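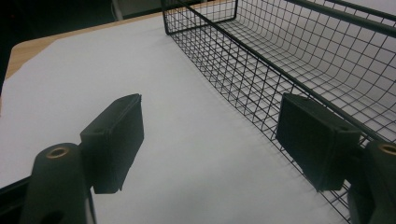

**Jatoton hedgerow and ditch survey: progress report, second period**

Prepared by Kirsty Harawira for Wenche Fjeld, Prilo

## Work completed

Survey of the northern block is finished. The total length walked and recorded now stands at 3,349 m, against a target of 3,000 m for the period. The excess comes from the lane between the two Vondeck fields, which was missing from the base map and has been added as a separate section.

Each section was scored for height, width at base, gaps and dominant species. Hawthorn and blackthorn dominate throughout. Field maple is confined to the older boundaries on the east side.

## Ditches

Water levels were read at 10 points. Three gave no usable reading – two were choked with reed and one had been filled at the field entrance. The filled ditch has been reported to the landowner, who has agreed to reinstate it before winter.

## Changes to the method

Gaps under a metre are no longer logged individually. They are entered as a percentage per section, and the earlier sheets have been converted to match. Original figures are kept in the second tab of the workbook.

## Spending

Planting stock and guards remain within budget. Contractor days are over by about 3, owing to access delays in March. We ask that the difference be met from the unspent travel line.

## Next period

- Southern block survey, starting at the pumping station
- Repeat water levels at all points
- Draft planting plan for the Vondeck boundary
- Soil samples to Bright for analysis – quote received, order not yet placed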